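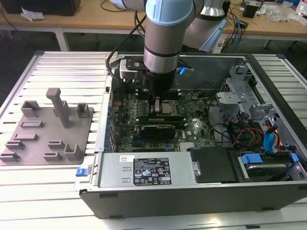
Tuesday, evening

Last updated in July

I have spent all the afternoon with the old Dell from the Grotcombe office. It is on its side, the lid is away, and I must decide what to keep before the shelf is full again. The cables are the worst part -- red, yellow, orange, black, all in one knot near the drive cage. I wrote on my paper which goes where, in very small letters, and now I can hardly read them.

Debnath gave us 300 for the whole lot, and I still think it was too much. I would like to save the board at least. There are memory slots on both sides of the processor, and I looked at each one with the lamp. My eyes are tired. 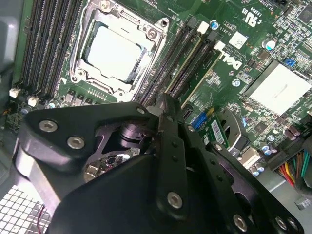 Begoña Goicoechea wrote to me after tea that I should leave the processor in its socket and sell the board complete, as the pins underneath are easy to bend and a buyer will want to see it closed. I think she has right experience in this. I answered that I will wait until the thermal paste comes from Mandlow, it was 3 pounds with the post.

Tomorrow I look for a box of the correct size, and I must also telephone to Velus about the other towers.

Print this page | E-mail this page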